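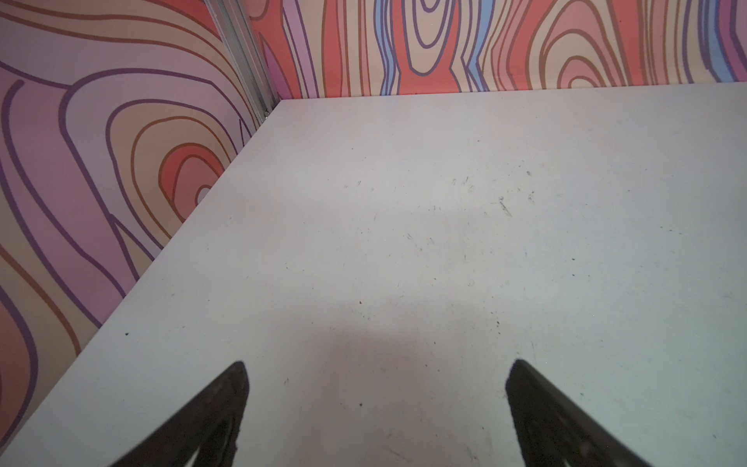
How to Catalog a Film Collection Without Giving Up on Film

Posted January 23, 2020

My own shelves held 1,040 discs when I started this, according to me. The finished catalog said 1,095. The difference was mostly second copies of movies I had bought because I was sure I didn't own them, plus a run of Westerns that had been living behind the board games since the move from Sterley.

You will need a spreadsheet or a catalog program, a marker, some sticky notes and a tolerance for your own past decisions. I use Galtent, which is ugly and has never lost anything. A plain spreadsheet will do the same job if you are disciplined about the columns.

Step 1: Decide what counts as one item

Do this before you touch a shelf. A box set with six movies in it can be one entry or six. I went with one entry per movie and a column for the box it lives in, so that a search for a title turns up the title. My Ferreira noir set went in as one line the first time and I spent a month believing I had lent it out.

Step 2: Pick your columns and stop

Title, year, director, format, shelf. Add a column for language if you own a lot of foreign movies under two names. Resist the column for mood. I had a mood column for 280 entries and by the end of it everything was "autumnal."

Step 3: Work one shelf at a time

Take down a single shelf, enter it, put it back, and stick a note on the end that says DONE. Open each case as you go. You are checking that the disc inside matches the cover, and a depressing number won't. Keep the mismatches in one pile and leave them there until the last shelf is finished, when most of them will pair off by themselves.

Set a timer for 15 minutes if you are the kind of person who reads the back of the box. Everyone is the kind of person who reads the back of the box.

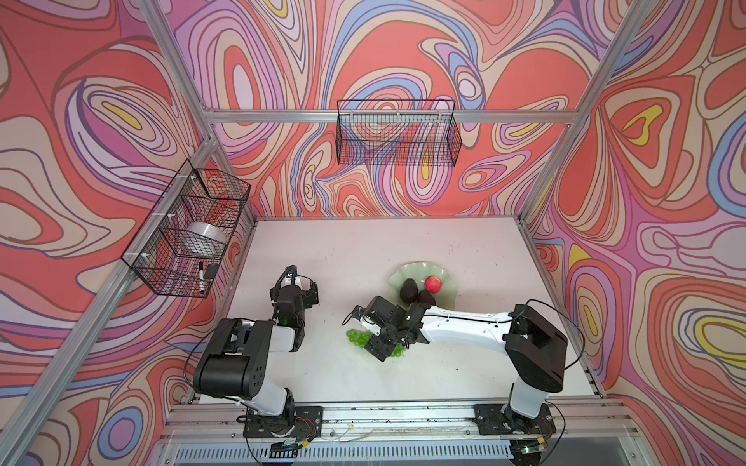
White tabletop with patterned walls on three sides.

Step 4: Choose an order you can live with

Alphabetical by title is dull and it works. Chronological looks wonderful and turns every search into a quiz about whether something came out before or after color. By director is fine until you reach the movie with three of them. Shelving by country sounds scholarly, but then you meet a co-production and have to lie down.

Whichever you choose, ignore "The" and "A" at the start of titles. Decide now whether numbers go before the letters or get spelled out. I spell them out. My household has opinions on this and they have been noted.

Step 5: Deal with the strays

Home-recorded discs, unlabeled tapes and anything in a paper sleeve get a shelf of their own. Play the first few minutes of each one and write on it what it is. I found a Skokov festival screener I had been looking for since July, and also two hours of golf.

Step 6: Handle the duplicates

Sort your catalog by title and the doubles will line up for you. Compare running times before giving one away - two discs with the same cover can hold different cuts, and you will part with the longer one. Keep the copy with the better subtitles.

Step 7: Keep it current

New disc comes in, new line goes in, and only then does the shrink-wrap come off. Add a "lent to" column and fill it in while the borrower is still standing at the door. It feels rude for the first few loans. After that people start bringing things back.

Save a copy of the file somewhere other than the computer you made it on. Mine is on a thumb drive in the Ferreira box, which has its own line in the catalog.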